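Re: [home-surfaces] terrazzo print - hallway or no

Ok quick one before work. Still stuck on the hallway. Terrazzo-look print on the walls, marble-look on the floor - too much together?? Same print in all three:
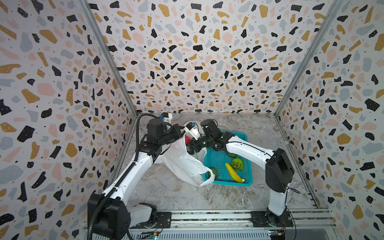
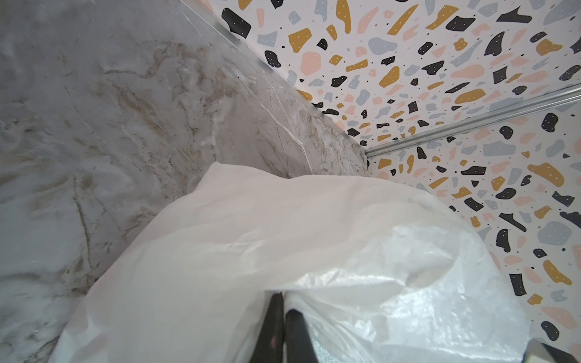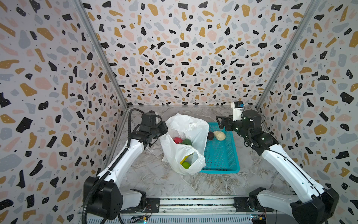 Izzati Wijaya wrote on Monday:
> Two busy patterns in a narrow hall will wear you out. Pick one.
> Kerr had plain border paper, 94 a roll.

Hm. Maybe. But plain shows every scuff and the kids drag bikes thru there. Ollau sample comes Monday, will tape it up adn look at night.

Dougal Nisbet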